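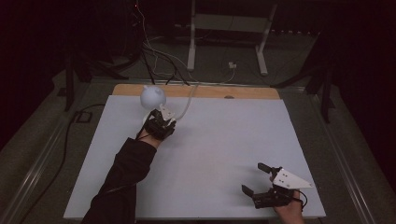 **Station technician, hand-held grippers (part time, Flillthorpe workshop)**

Posted 09/06/2019 by Kevin Mamani, Drurell

We need one person to look after one station. The last time we advertised this job we called it "Automation Specialist" and got 66 applications, most of them from people who wanted to design a robot arm. There is no arm to design. There is a table, a white board on it, a pair of hand-held grippers, the stands and the cables. People do small pick-and-place jobs with the grippers, the recordings go to Skulico for training their machines, and you would keep the station in a state where those recordings are worth having.

I have doubts about how much of the stuff gets used once it leaves here. That's Skulico's business. Mine is that a jaw with a few hours of slop in it makes bad data that looks like good data, and the person who catches that has to be in the room.

**What the job is**

Before a session you set the station up from the sheet. Board flat and pushed back to its mark. Cables run so that neither one pulls when the operator reaches across the table. Both grippers opened and closed all the way, slowly, by hand, with your ear near them. Then a short test recording, which you watch to the end. The man before you used to watch the first ten seconds, and we threw out a lot of work that way.

Between operators you check the plates. Each gripper carries a white triangular mounting plate with small holes in it, and the screws work loose. The supplier says they don't. I've tightened them often enough to have an opinion. A plate that has moved a hair changes the numbers and gives no warning on the screen, so you check it with a gauge, write down what you found, and write it down when you found nothing too.

Once a week you strip the jaws, clean the slides, look at the finger pads and put in new ones if they've gone shiny. We were told to expect 376 hours from a set of pads. I would like to meet the person who got that. Keep your own log and change them when they need it.

The rest is cables. Most faults on this station that get reported as "software" have been a cable. They get bent at the same place near the grip, they get rolled over by chairs, and they get coiled too tight by people in a hurry to go home. You'll learn to make up new ones, put on proper strain relief, and test them while somebody wiggles the far end. If you've done this on stage gear, sewing machines, medical carts or anything else that moves while plugged in, say so in your letter.

**What the job isn't**

It isn't programming. Yaneth Zapata handles the recording software and doesn't want help with it. She does want a clear fault report: which gripper, what it was doing, what you had changed since it last worked. "Acting weird" will come back to you.

It isn't a way into a research post either. One person did move from this bench to a research group, and the company has mentioned it in every ad since. I wouldn't plan around it.

You won't be asked to do demos for visitors. If someone asks anyway, send them to me.

**Hours and pay**

Nine-month contract, mornings only, with the start date in November. Pay is by the hour at the workshop's technician grade, and the office will give you the figure before you come in for an interview. I asked to print it here and was told no. Ask for it in your first email and you'll get it in the reply.

The contract may be renewed. I've heard that said about contracts before and so have you. Assume nine months.

The room is kept dim and it has carpet, so dropped screws go missing. Bring your own headlamp if you're fussy about headlamps. Everything else in the way of tools is supplied, including a torque driver that Édgar Rivadeneyra will want back in its case at noon.

**Who should apply**

Someone who has kept a machine running for other people and can tell me about a time it broke. I don't care much what the machine was. A certificate is fine, and I'll read it, but I have hired from certificates and been sorry.

You need steady hands and good close vision, with or without glasses. You need to be able to say "stop, we're not recording on this one" to an operator who is halfway through a list and paid by the session. That has been the hardest part for everyone who has held the job. You also need to write legibly. The log is on paper because the tablet log we tried, the Ñahui system, let people tick every box at once, and they did.

Experience with hand-held grippers in particular is no advantage. Those who've had it tend to arrive with a method, and then we spend two weeks on why our plates are mounted the way they are.

**How to apply**

Write to Socorro Tamayo at the Flillthorpe front desk, by mail or by hand. One page. Leave out "passionate." Tell us:

- what you maintained, and for how long
- one fault you found that someone else had missed
- one fault you missed
- which mornings you can't work

No cover video, please.

If the page is any good we'll ask you in for a bench test. It takes 105 minutes and it's paid. You'll get a gripper with a fault in it, a box of parts, the setup sheet and the use of a table. There may be more than one fault. You can ask Socorro Nina anything you like during the test, and she'll answer, though she won't tell you if you're warm. We look at your notes before we look at the gripper. Candidates who put the thing back together without finding the trouble but wrote down exactly what they ruled out have done well.

We've been told the setup sheet is hard to follow. Bring a pencil and mark it up where you get stuck. Step 4 is out of date, and whoever gets the job will be rewriting it in their first week.

Everyone who sends a page gets an answer, including the ones we turn down. If you haven't heard from us after two weeks, call the front desk and ask for Socorro Tamayo by her full name, as there are two Socorros and the other one is usually at the bench with both hands full.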